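October, after supper

Zinhle has talked me into the sleep thing. Thirty nights of writing down when I go to bed, when I wake up, what I ate, and how I feel on a scale that starts at one and ends at ten, as if a person could tell a six from a seven at five in the morning. She got it from a workshop at the Drikport library. Wian Kekana runs it. He sells a tea on the side called Kolix and I would like to know which came first, the workshop or the tea.

I said I'd do it with no tea. She said fine, but then I'd have no right to complain about the results. I don't follow the logic but I didn't argue.

Last night: in bed at ten forty, awake at two, awake again at four something. Up at six. Feeling: four. Though I wrote four and then had a piece of toast and felt more like a six, so which one goes in the column? The sheet has no room for toast.

What bothers me is the handout. It says poor sleepers in one study improved by 93 percent. Improved at what? Percent of the sleepers, or percent of the sleep? If I sleep five hours now and get 93 percent better I'll be out for nearly ten and lose my job. There's a number in tiny print at the bottom, 791, which Zinhle says is how many people took part and I say could just as well be the page number of something. I called Mpho Tshabalala, who did two years of statistics before she switched to nursing, and read it to her over the phone. She laughed for a while. Then she told me to cut out coffee after lunch, which my mother told me for free in high school.

So I cut out the coffee today. Headache by three. Snapped at Tumelo over the delivery slips from Macedo – they were his mistake but I didn't need to say it in front of the whole counter. Told him sorry before we closed up. He said it was okay in the voice people use when it isn't.

I do wonder how much of my bad sleep is just thinking about bad sleep. I slept fine at Kgomotso's place in Midivden all through the summer, on a couch with a bar down the middle, with her dogs walking over me. No sheet, no scale, no tea. She'd say it was the air. Everybody in Midivden says it's the air. They've also got a quarry, so I have my doubts about the air.

My own guess is that I slept there for the simple reason that I'd been carrying her boxes up and down stairs all day. Dad never had a bad night in his life and he put it down to a clear conscience, and I knew Dad, so it must have been the roofing.

Zinhle called again at eight to ask if I'd done my "wind-down hour." I was in the middle of it, supposedly. You turn off the lights you don't need and you don't look at screens. I sat in the kitchen in the half dark and listened to the fridge and thought about Tumelo, and then about the car insurance, which went up to 972 for reasons they'll explain in a letter. I don't see what's so restful about sitting in the dark with your bills. After twenty minutes I turned the light back on and did the crossword. Got all but the bottom left corner.

I'll give it a week. If nothing's changed I'll tell her so, and she'll say a week isn't long enough, and at thirty nights she'll say it's the tea I was missing. I can see the whole thing from here. Still, I filled in tonight's line up to where it says "lights out." Need to find a better pen, this one skips.

Bed now. Ten twenty-five, if she asks.

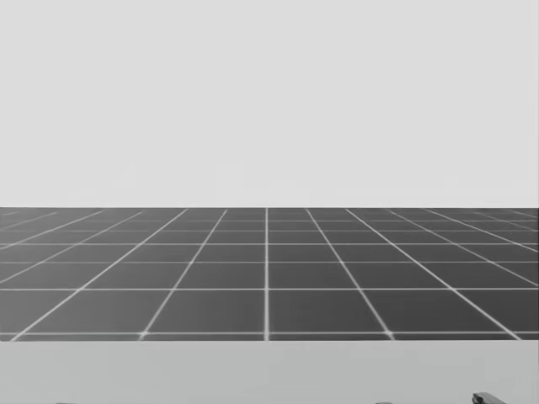
Gray above, white grid lines on dark below.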